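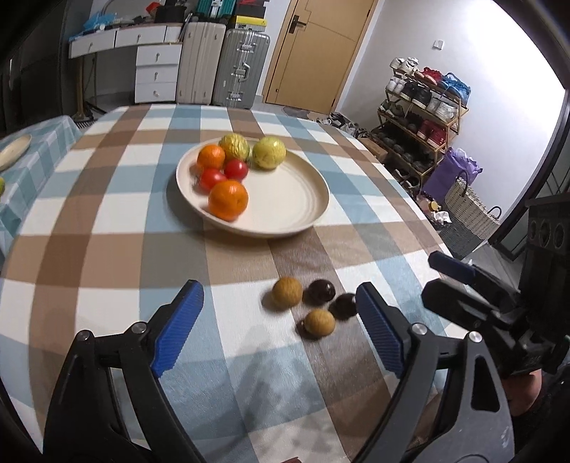 4. Setting Up the Feed Hopper and Coating Drum

This section covers the first set-up of the Pirzada coating drum when it is fed by a Rusholm hopper. Complete Section 3 (leveling and anchoring) before you begin. Two people are needed for steps 3 to 5.

4.1 Before you start

Switch off the main isolator and lock it. Check that the drum turns freely by hand in both directions. If it drags, remove the transit wedges from under the rear rollers and try again.

CAUTION: The hopper weighs 684 lb empty. Lift it only by the two top eyes. The side handles are for steering the load and will not carry its weight.

4.2 Mounting the hopper

1. Lower the hopper onto the support frame with the slide gate facing the drum inlet.
2. Fit the 19 mm bolts finger tight.
3. Check that the chute sits inside the drum inlet and does not touch the rim.
4. Turn the drum by hand through one full turn and check the chute again.
5. Tighten the bolts in a cross pattern.
6. Fit the flexible sleeve over the chute and close both clamps.

Note: On machines shipped before January, the sleeve has one clamp only. Order the later sleeve from Wunovberg if kibble dust collects under the inlet.

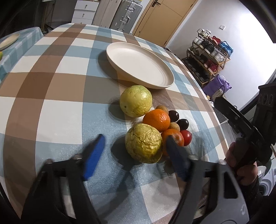
4.3 Connecting the oil line

7. Connect the heated oil hose to the lower port of the spray bar. The upper port is for the liquid flavor line and has a smaller thread.
8. Plug the sensor cable into the socket marked T2 on the control box.
9. Open the hand valve a quarter turn.
10. Remove the lock from the isolator, switch on and select MANUAL on the panel.
11. Wait for the oil temperature light to turn green, then press PRIME. Hold the button until oil leaves every nozzle.

CAUTION: Hot oil. Wear a face shield and gloves while priming. Keep the drum guard closed.

If one nozzle stays dry, release PRIME, lock off the power, let the line cool and clean the nozzle tip with the brush supplied. Do not use wire.

4.4 Test batch

12. Load 1,000 lb of dry, uncoated kibble. Do not use broken product or fines for this test.
13. Select AUTO and choose recipe 2.
14. Run the full cycle and take samples from the front, middle and back of the discharge belt.
15. Compare the coating on all samples. If the front samples are lighter, move the spray bar one notch toward the inlet and repeat the test.

Write the final notch number on the card inside the panel door. Small-kibble lines using the Nano spray bar have their own notch settings, listed in Section 9.

Section revised 14th March. Checked by Fahad Qureshi, Technical Documents.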